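Notebook, natural dye bench
December 21, 2024

Weld day! I have been looking forward to this since the dried bundles came in from Skolbridge and stank up the stairwell (a good stink, like hay and old tea). The plan was one weld bath, two mordants, the same wool throughout, and then an iron dip on half of everything to see how far toward olive I could push it.

Wool is the Niltasach two-ply, undyed, lot 2510. I wound it into 30 g skeins last night and scoured the lot this morning. It took two rinses before the water ran clear, one more than the last lot needed, so whoever opens the next box should plan for that.

Mordant A is plain alum at 12 percent weight of fiber. Mordant B is the same alum with cream of tartar at 6 percent. Both went in cool and came up slowly over an hour, then sat with the lid on while I chopped weld. Chop it small! The long stalks I threw in whole last February gave me a weak, sulky yellow and I blamed the plant for weeks. 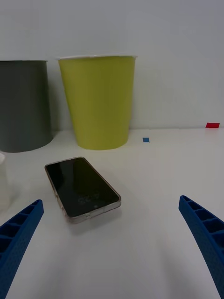
I also added a pinch of chalk to the bath this time, which the Woldegiorgis notes recommend for soft water. Wow. The liquor went from weak beer to proper egg yolk in the time it took me to find a spoon. Our tap water is very soft, so chalk goes into every weld bath from here on as far as I'm concerned.

Bath temperature: I held it at 50 C for the first stretch, then let it creep up to 70 and no further. Past that the yellow starts to go brown and flat. The small hotplate overshoots badly on setting 3, so I used 2 with the lid tilted and it behaved.

Order of work, for anyone repeating this:

1. Soak chopped weld overnight, bring to 70 C, hold for an hour, strain through the fine cloth (twice, the bits get into the ply and never come out).

2. Stir in chalk, let the bath drop to 50 C, enter the wetted skeins. Move them gently every few minutes. The A skeins have one knot in the tie and the B skeins have two.
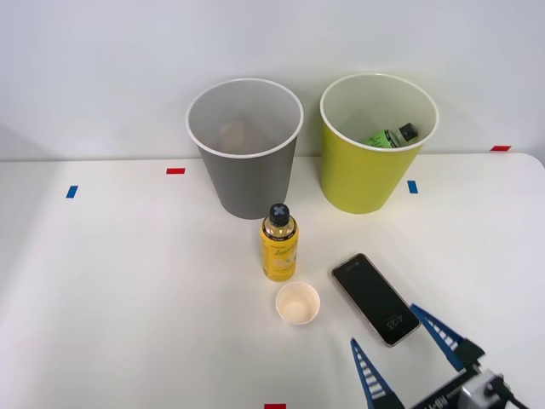

3. Bring back to 70 C, hold 45 minutes, let cool in the bath.

4. Iron dip for half the skeins: a tiny amount of ferrous sulfate, dissolved separately, in a pot that is never used for anything else. Two minutes, lift, look, rinse.

Results so far. A without iron is a sharp lemon, almost green at the edge, and I love it. B without iron is warmer and softer, nearer butter. With iron, A goes to a mossy olive and B to something like wet bark with gold in it. I expected the cream of tartar to brighten things and I'm not sure it did. The Sumau recipe swears by it for weld, but their water may be nothing like ours.

Swatch card is filed under 1343, all four shades, with a spare length of each for the light test on the south window. Top half of each strip goes under foil. 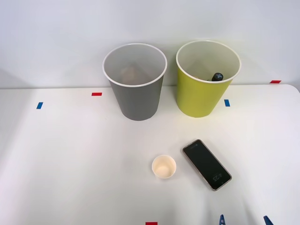

Bench, weld day.

Still to do: second exhaust bath with what's left in the pot (there is plenty of color in it yet), and overdye one A skein in the indigo vat when that's back in shape. It smelled wrong on top this afternoon and had lost its coppery skin, so I warmed it, fed it a little more fructose and left it alone. Check pH first thing before anybody dips. We are down to the last jar of alum, order two.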